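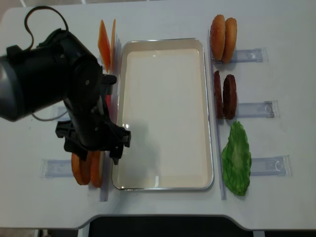
Progress report, sandwich station layout – Sollex kitchen program
To: Serena Galli
From: Idalina Loureiro
Friday, November 2, 2018

Serena, quick one before the weekend. Longer version with the budget sheet.

Station layout settled. Tray in the middle, clear strips down both sides, ingredients standing on edge behind them. Tried laying everything flat in March, slices stuck together, gave up on that. Holders are from Paulík and fit fine.
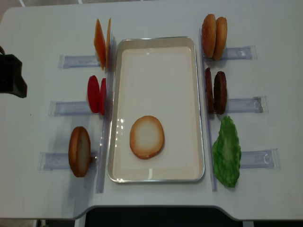 Bread down first, cheese and tomato waiting on the left.

Spend to date 2,437 against the grant, of which 1,937 is trays and holders. Rest is food. Bread goes stale fast under the lights so we go thru more than planned – will need to move a bit from the travel line, pls confirm OK.

Assembly runs logged so far: 108. Buns are the slow part, they lean. Cheese easier. Order sheet for the Evell site still not finished, my fault, Tuesday.
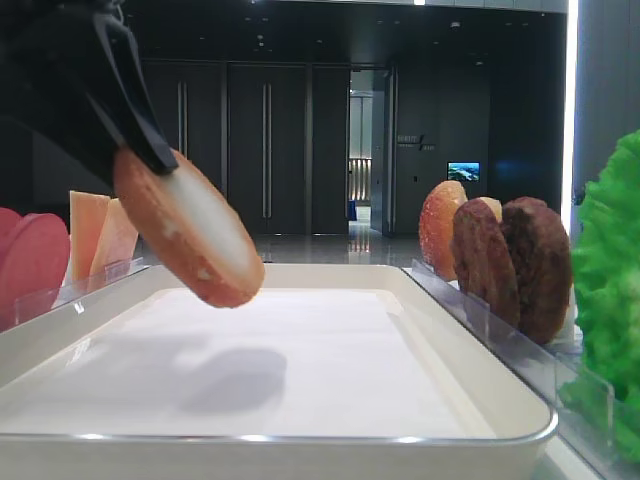
Bun piece or patty over the lined tray, cheese slices standing to the left.

Still open: 2 spare trays from Trosov not recieved. Liner supplier wants a bigger minimum order. Need your signature on the extension form.

Idalina

Shares: 2

Comments
S. Galli: Travel line OK. Send the form again, I can't open it
Paulík orders: spare holders ship next week

Related
Evell site: order sheet draft
Trosov tray delivery update
Sollex kitchen program, March report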